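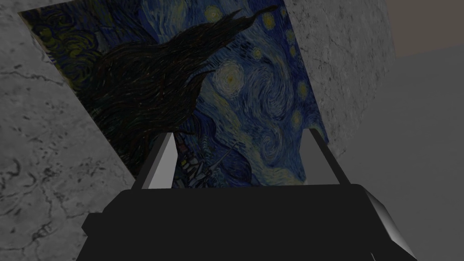 The Starry Night on a tilted panel, in a computer rendering.

The maintainer of Minik, a small Java library for reading time zone data, spent most of last September on one bug. Records saved by a customer's billing system came back from the database an hour early, but only some of them.

"We had 1468 bad rows and they all fell in the same 90 minutes of the night," the maintainer said. "That pointed at the clock change."

The column stored a timestamp with no zone. The application server ran on local time and the reporting server ran on UTC, so each one read the same value differently. The team at Hillico, which runs the billing system, had already tried setting the zone in the JDBC connection string.

"It fixed new rows and left the old ones wrong. Then people stopped trusting either."

The repair took three steps: stop the writes, convert the old rows with a script, and move the Java code from Timestamp to OffsetDateTime. The script was tested on a copy of the database first. Two rows had to be corrected by hand.

Asked what developers should check, the maintainer named the default zone of the JVM. "Print it at startup. Put it in the log. I still find servers where the setting was changed years ago and never written down."

The next release of Minik will log it automatically.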